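Notebook, December, Saturday, started a bit after ten in the morning

Heating is on at last and the kettle has been filled, so I'm going to write this up properly before I forget half of it. This is the election leaflet archive, the part covering the Voleck council campaign, and I've reached the parcel I had been putting off since the autumn.

The count for the Voleck parcel is 371 leaflets, posters and cards, once the duplicates are set aside in their own folder. I had guessed at far more from the weight of it, but a good deal of the weight was card backing. Everything now has a pencil number on the reverse, bottom left, soft pencil only please, and the numbers run straight through without a break. If you find a gap, it's my handwriting (my fours and nines are a disgrace, I do know).

Most of it is what you would expect from a town campaign: bus fares, the swimming baths, the state of the pavements on the hill road, and a long, bad-tempered quarrel over whether the council should lend money to Plustwood to keep the furniture works open. I had always thought of the Plustwood loan as a late issue, something that blew up in the last fortnight. Going through the leaflets in order I'm much less sure. There is a small yellow handbill, number 48, that already calls it "the Plustwood promise", and it was printed before the candidate lists had even closed. So somebody was talking about it early, and I would dearly like to know who. The printer's line at the foot says Rácz, which is no great help, as Rácz seems to have printed for every side in that election and probably for the church bazaar as well.

I spent a happy hour on the Rácz line, all the same. On the early sheets the accent on the a is a separate little piece of type and sits slightly too high, and on the later ones it is a proper accented letter and sits where it should. If that holds up it gives us a way to put the undated leaflets before or after the change, at least the ones from that shop. I tried it on a handful of dated sheets and it worked for all but 2 of them, and those 2 could be reprints from an older setting. I'd like someone else to try it without looking at my list first. The magnifier is in the top drawer, the good one, with the lamp.

A note on the Muda papers, which came in the same parcel and should not have done. Muda was the residents' group on the far side of the river, and their papers belong to the later by-election. I have taken them out and put them in a fresh folder with a slip saying where they were found. Over 700 signatures on their petition against moving the polling station, on long sheets folded into quarters, and the folds are going. I have opened out the worst sheets under blotting paper and left the rest alone. Please don't refold them, and please don't put the stapler anywhere near them - I say this with love.

After lunch (soup, from the flask, eaten well away from the table) I went back to the posters. The large green one with the slogan about honest books has been trimmed along the top, so the candidate's name has gone, but I'm fairly confident it belongs with numbers 112 to 115, which have the same border and the same very odd spelling of "ratepayer". I've pencilled a query next to it in the list. The paper is thin and rather sour-smelling and I have put it in its own sleeve for now.

Left to do on this parcel: type up the list from 290 onwards, look for a second copy of the yellow handbill among the duplicates, and ask the town library whether their run of the Voleck newspaper covers the nomination weeks. If it does, the Plustwood question might be settled in an afternoon. If it doesn't, I shall have to go through the council minutes, and I have seen the council minutes, and they are in a hand like a spider on ice.

Shutting up shop at ten to four, light nearly gone. The list is in the blue binder and the spare sleeves are back on the shelf underneath it.
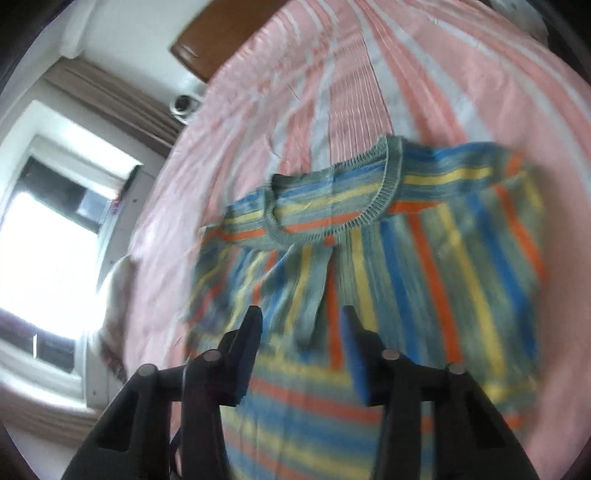
Striped jumper with a ribbed neck, laid out flat on the bed.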